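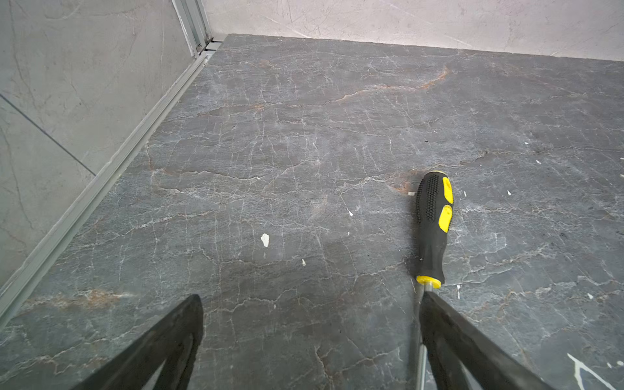
Kavutine 2.0 gives grippers a better sense of what is tool and what is floor

January 27, 2019

The Kavutine team in Janovo has put out version 2.0 of its open grasp planner, and it is a big one! The new release can plan pickups straight from a wrist camera, with no overhead view and no depth sensor needed, and it is much less easily fooled by busy surfaces.

Veined stone has been a sore spot for years. Older versions would look at a dark marble floor, pick out a long pale vein and happily plan a grasp on it. A screwdriver shaft is thin, straight and light too, so you can see how the mix-up came about. Version 2.0 compares several views as the arm comes down and checks how each line shifts between them. Veins stay put with the floor, while a shaft sitting even a little above it moves differently, and the planner scores it as something worth grabbing.

The team tuned the new scoring on 3127 recorded approaches, almost 2000 of them over patterned stone or tile. In the final round of bench runs, planning took 22 milliseconds per view on an ordinary desktop computer. That is fast enough to keep correcting the path while the fingers are closing in, and watching the planned grasp slide along a handle in the live viewer is a real treat.

There is plenty more in the box. The fingers themselves are now masked out by default, so they no longer hide part of the target from the planner without it knowing. The old settings file has been split in two (one for the camera, one for the hand), and the viewer can finally replay a log backwards. Pesonen, the calibration tool many Kavutine users already run, works with the new camera file as is.

A few things are still rough. Shiny metal under strong light can throw off the scoring, and small chips and flakes near the target sometimes get a box of their own. A fix for both is planned for April, along with support for the Drendia arm controller.

Kavutine 2.0 is free to download, and logs from version 1 will open without conversion.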